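The Second Life of a Metal Bin

Rhonda Ouellet keeps her blocks in sheet metal. She has tried canvas bags, wicker, a drawer under the bed and those clear plastic tubs with the lids that crack in the first cold week. The metal bins are what stayed.

She runs the toy room at Konura, a lending library for children's building sets on the ground floor of an old hardware store. Families borrow a set for three weeks and bring it back. There are 116 sets on the shelves this summer, most of them blocks and rods in plain colors, and each one has to be checked in, wiped down and sorted before it goes out again.

"The sorting is the job," Ouellet said. "People think the job is choosing the toys."

The building came with its old stock bins, used for pipe fittings and bolts. A few went to the scrap yard before she asked for the rest. She paid $60 for the lot and spent a weekend scrubbing them with dish soap and a stiff brush. She left the scratches alone. Sharp rims got filed and the holes in the floors stayed open, so crumbs and sand can be shaken out over a trash can.

A divided bin suits the way she works. Returned pieces go in the large side. Anything that needs a second look, such as a chipped corner or a sticky patch, goes behind the divider. When the front is sorted she deals with the back, and the bin is ready for the next family.

She does small batches. A full set from Trevitz, the line most often borrowed, has 300 pieces, and pouring them all out at once only makes a heap. A handful on a flat floor can be checked at a glance. Blocks get turned over and felt along the edges. Rods get rolled under a finger to find out if they are still straight.
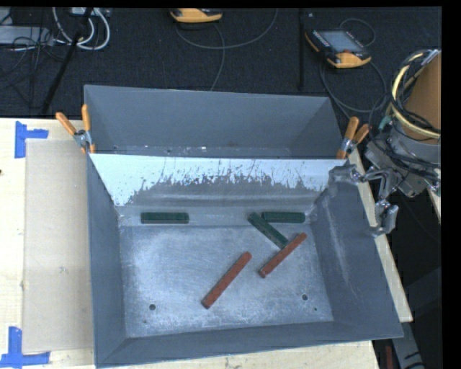
Green blocks and red rods in the front of a divided metal bin.

The noise is the one complaint. Wood dropped on steel carries through the whole building, and the yoga class upstairs has mentioned it. Ouellet tried a felt liner, but it held dust and had to be washed every few days. Now she sets the pieces down by hand and saves the pouring for the mornings when there is no class.

For parents who want to try this at home, she suggests a wide bin with low sides, on a table a child can reach. Hers came free with nothing but rust on the outside of one or two, and an old baking pan would do nearly as well. The room closes for two weeks in August, when every set comes back and gets a full count.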